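Joltard 4 released: planning software for cloth that starts from the hands

Peretti has released Joltard 4, a new version of its planning software for robots that handle clothes, towels and other soft things. It is available from this month to all existing users, and the planner itself is now open source.

Cloth is a wonderful problem and a maddening one. A box has the same shape wherever you put it, but a jumper has a new shape every time somebody lets go of it, and most planners are still built with boxes in mind. Joltard 4 takes another route. It learns the order and timing of a two-handed job from recordings of people doing that job with hand-held grippers, then works out paths that a pair of robot arms can follow without getting in each other's way.

"We spent a long time writing rules for folds, and the rules were never good enough," said Hnat Hrytsenko, who leads the planning team at Peretti. "Then we started looking properly at what people do with both hands at once. One hand waits, the other slides in, they swap jobs halfway through. Seeing the planner pick that up was the best week I've had in this work!"

The first set of tasks is all about laundry: picking up a folded garment, turning it, and putting it away in a basket. The team recorded 400 runs for this release, with clothes of different weights and colours. Dark fabric got extra time, as shadows in the folds are easily mistaken for edges.

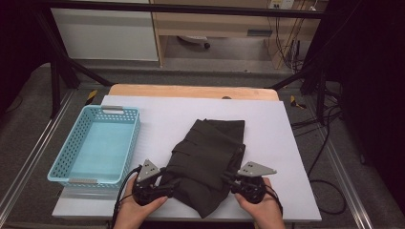

What has changed in version 4

The biggest change is in how the two grippers are tracked. Earlier versions worked out the position of each hand separately and joined the results afterwards, so small errors added up just when the hands came close together. The new tracker, written with Ullitz, solves for both hands in one step and updates 60 times a second.

Planning is quicker too. A complete two-arm path for a folded garment now takes 13 seconds on an ordinary desktop computer, and if the cloth shifts, only the affected part of the path is planned again.

There is also a new viewer. It plays a recording next to the planned path on a shared timeline, so users can stop at any moment and compare the two. Notes can be added to single steps, and a poor grasp can be marked and left out of training without throwing away the whole run. This was the most requested feature from people testing the software at Mertens, and it has already changed how the Peretti team works day to day.

Getting the software

Joltard 4 can be downloaded from the Peretti website, together with the laundry recordings and a short guide to making your own. Projects from version 3 open without conversion, but tracker settings need to be entered again. A first update, with support for towels and bed linen, is planned for December.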